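## 3. Passing things on: how households hand over their belongings
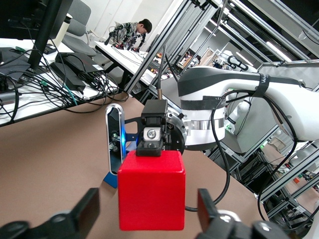 **Figure 1.** A red cube held just over a light brown tabletop.

Why do people find it so much easier to give an object to someone they know than to leave it at a collection point? In our interviews the answer came back again and again: giving to a known person lets the giver picture where the thing will go next, and that picture seems to matter more than the effort saved.

We should say a little about how we came to this part of the study, as it was not in our first plan. We had set out to measure how much furniture, clothing and kitchenware left each home over a year, and by what route, and we had rather assumed that distance would explain most of it. Households in Kiltanora live close to a reuse shop, those in Trilleck must drive a fair way to theirs, and the homes in Oltdale have no shop at all, only a monthly van. Yet when the diaries came in, the three places looked a good deal more alike than we had expected, and it was the conversations round the diaries that began to tell us why.

### 3.1 The diaries

We sent out 760 diaries and had 229 back in a state we could use. Each one ran for 30 weeks, which is a long time to ask anybody to write down what becomes of an old toaster, and we remain very grateful to the people who kept going. The entries were short - usually the object, how long it had been in the home, who received it and a line or two in the person's own words. Some diarists wrote far more than we had asked for, and one attached a full history of a sideboard, which we read with great pleasure although we had no column to put it in.

Following the approach we have called the Heinonen scheme in our earlier working paper, we sorted the entries by the tie between giver and receiver and took no account of what the object was worth. A chipped mug given to a sister and a good wardrobe given to a sister therefore sit in the same group. This will look odd to readers used to studies of the second-hand trade, and we did try it the other way as well, but price turned out to be a poor guide to how people talked about parting with their things.

### 3.2 What people said

The follow-up interviews took place in 13 homes, mostly at the kitchen table and nearly always with tea. We asked people to choose one thing they had given away and to tell us about the moment of handing it over.

What struck us was how much they remembered. A retired bus driver in Trilleck could recall the weather and what his neighbour had been wearing when she collected his bread bin. A mother of two in Oltdale described carrying a box of building toys across the road and then stopping on the doorstep to talk for so long that her supper burned. By contrast, things left on the van were spoken of in a flat sort of way, often as part of a load ("that was the lot with the curtains"), and several people could not say what else had gone with them.

There was also a good deal of worry in these accounts, and we would not want to paint too rosy a picture. Giving to a friend can go wrong. People feared that the gift would be taken as a hint, or that the friend would accept it out of kindness and be stuck with it. One woman in Kiltanora had kept a rocking chair for years in the belief that her niece wanted it, while the niece, as she later learned, had been dreading its arrival. For people in this position the shop was a relief, and they used it gladly.

### 3.3 Waiting for the right person

Many diaries showed a long pause between the decision to part with an object and the day it left the house. We have come to call this the waiting shelf, after a phrase used by one of our diarists, although in practice it was more often a spare bed or the bottom of the stairs. Objects on the waiting shelf were not forgotten. They were dusted and moved about, and offered to visitors on their way out - sometimes several times over. In December the shelf tended to fill up, as new things came into the home, and it emptied only slowly through the spring. We return to these delays in Section 4, where we compare them with the collection dates of the Oltdale van.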